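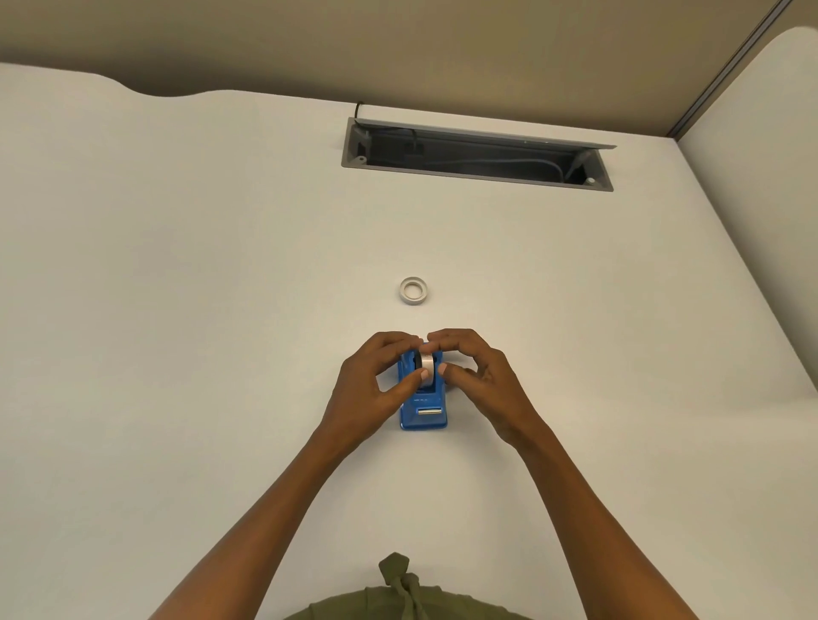

The craft cupboard at Girkovgate has had its winter sort-out, and I am so pleased with how it's come up! Kaede Oshima and I gave it most of a Friday, starting with the top shelf (glitter, mostly) and working down to the drawer of sticky things, which took longer than all the rest put together. Every dispenser got emptied, wiped and filled again. The little bright blue one is my favourite of the lot — you seat the white roll in its cradle, press down on both sides with your fingers and thumbs, and it's ready for the next card-making session. Please put it back in the second drawer when you've finished, with the metal cutting edge facing away from where people reach in.

We also found over 400 envelopes, in every size you could want and a few you couldn't. Ghazala Kiani has matched most of them to card blanks and tied them in bundles, so grab a bundle and you'll have everything you need for an afternoon. The odd ones are in the shoebox marked ODDS. Help yourselves, they make lovely seed packets.

A few things have moved. Scissors now live on the hooks inside the left-hand door, left-handed pairs on the bottom row. Double-sided tape is in the biscuit tin, well away from the ordinary stuff (Halyna Savchuk wrapped an entire birthday present with the wrong one in autumn and was a very good sport about it). Brown paper is standing up behind the door, and the good ribbon is in the flat box underneath the paints.

What we could still use: glue sticks, any brand, as long as the lids fit. Hole punches too, as we're down to one that works. And if you have part-used rolls of sticky tape sitting in a drawer at home, bring them along! Narrow ones are especially handy for parcel labels and small cards. Leave them in the tray near the kettle and Laiba Dogar will sort them by width.

Card-making is back on through July at the usual time, nine places a session. Colour theme for the first one is yellow and grey. Add your name to the sheet by the front door, or ring Laiba if you can't get in.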